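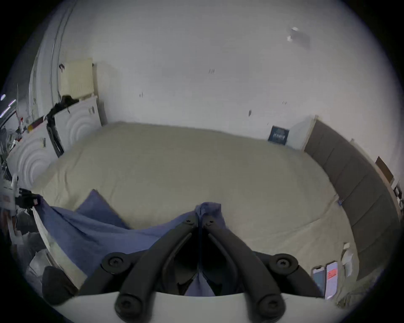

How to Wash a Duvet Cover So It Comes Out Soft (and Not Full of Wet Towels)

Posted 9/8/20 by Nigel Bickerstaff

I love washing day. There, I said it! Give me a breezy morning, a full laundry basket and a pot of coffee and I'm happy until lunch. Duvet covers used to spoil it for me, though. They'd swallow every sock and pillowcase in the machine and come out as one enormous twisted sausage, soaking wet in the middle. It took me years to sort that out, and the fix is so easy that I want everybody to have it.

What you need

Your usual liquid detergent
White vinegar
A mesh bag for the small stuff
Two or three dryer balls, if you tumble dry

Step 1. Close it up

Turn the cover inside out and shake the corners hard over the tub or out the window. You'll be amazed at the fluff that collects in there. Then do up every button or snap. If yours has ties, knot them loosely in pairs. A closed cover can't eat your socks.

Step 2. Give it room

Wash the cover with its pillowcases and nothing else. Towels are the worst company it can have: they're heavy, they shed lint, and they drag the thin cotton around. If you can't push your whole arm in above the load, take something out.

Step 3. Go easy on the soap

Most of us use far too much. I fill the cap to the first line and stop. Stiff, scratchy bedding is very often just old detergent that never rinsed away, and adding more only makes it worse. Pour half a cup of vinegar into the softener drawer (the smell goes as it dries, I promise) and skip the softener completely.

Step 4. Warm, then slow

Set the machine to 40 degrees Celsius, or plain "warm" if your dial only has words on it. My program takes 54 minutes with the extra rinse, and I always use the extra rinse. Keep the spin at medium. A very fast spin presses creases into cotton that you'll be fighting with the iron for a week.

Step 5. The halfway shake

My favorite part! If you're using a dryer, stop it halfway through, pull the whole thing out, find two corners and give it three or four big snaps. Turn it right side out, put it back with the dryer balls and let it finish on low.

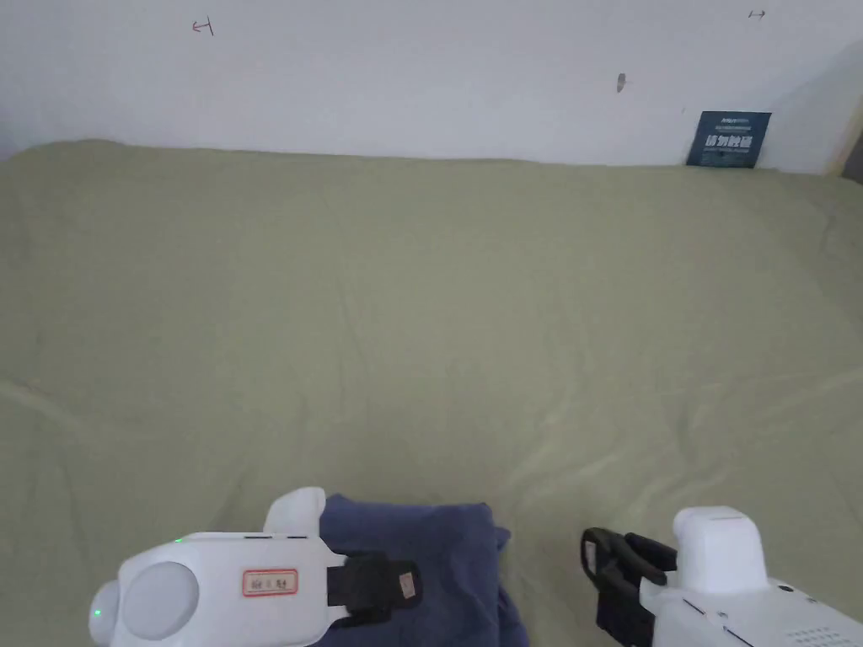 On a clothesline, peg it by the bottom hem with the opening facing down, and leave a gap between the two layers so the wind can get inside. It'll puff up like a sail. Bring it in while the seams are still the tiniest bit cool to the touch, then smooth it flat with your palms and let it sit an hour before you fold it. I haven't ironed one since I started doing this.

A few extras

New covers need a wash before you sleep under them. They come with a finish that makes them feel slick in the store and clammy in bed.

Deep colors do best in cold water for the first few washes, on their own.

For a makeup or coffee mark, dab on a drop of dish soap, leave it ten minutes and rinse from the back of the fabric.

Next time I'm doing wool blankets, which scare people far more than they should. Bring a bathtub!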